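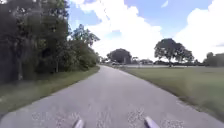 Flirkadel path-following set, student robotics club, Irnby

Hello! I'm Mabli Lloyd, and I look after the data for our club's little outdoor rover, which we call Tilska. If you've landed here from the club page, welcome - grab the folder and have a play.

What's in it

1775 stills from the rover's forward view, split into 21 runs along the park path. Every run has its own folder and a small text file with the steering values, one line per still. Negative is left, positive is right. (Bleddyn wanted it the other way round and lost the vote, so please don't "fix" it.)

The path is plain grey tarmac with no painted lines, so the usual lane-finding trick from the classroom kit is no use to you. You're looking for where the tarmac stops and the grass starts, and that gets harder on the tree side, where the verge goes dark under the branches. My first attempt just split things by brightness and it was hopeless in the shade! Ynyr got much further using colour.
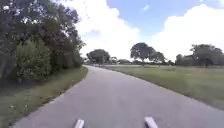 The two pale grey bits at the bottom belong to the rover and they're in the same spot all the way through a run. Mask them out before you train. I forgot, and my model spent an evening learning to love them.

Labels

Rhiannon and I drew the path edges by hand on 208 stills. They're in the folder called edges. Where the tarmac crumbles at the side we followed the grass, not the crumbs - we did argue over a few.

Known problems

Runs 3 and 14 have gaps in the steering file. Sky takes up a lot of each picture, so crop the top if your laptop is slow like mine.

Questions to me or Eluned Landeg at club, any time after four.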